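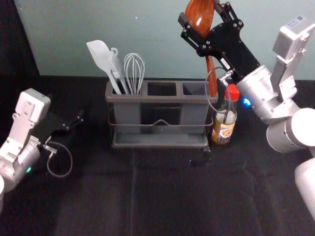
Posted by the author | September 2019 | Filed under Houses

The Bustton practice has completed its second private residence in Erndale, a single-story house set along the northern edge of a former orchard. The commission followed the studio's library extension at Winano, and the two buildings share a preference for long, low roofs and very few visible joints.

The house measures 1,764 square feet. Its plan is a simple bar, 100 feet in length, with the bedrooms at the eastern end and a combined kitchen and dining room at the other. A covered walk follows the south side and provides the main route between rooms in the warmer months. I visited in the late afternoon, when the walk was in full shade and the interior remained bright.

Storage has been handled with particular care. The kitchen has no wall cabinets, and everyday tools are intended to remain on the counter – a decision the clients requested at the first meeting. A pantry 20 feet long takes everything else.

The exterior boards were supplied by Xue and left untreated. The practice expects them to weather evenly, although the north side may take longer. Of the original orchard trees, 90 were retained. A separate studio building has received planning approval, and work on its foundations will begin next spring.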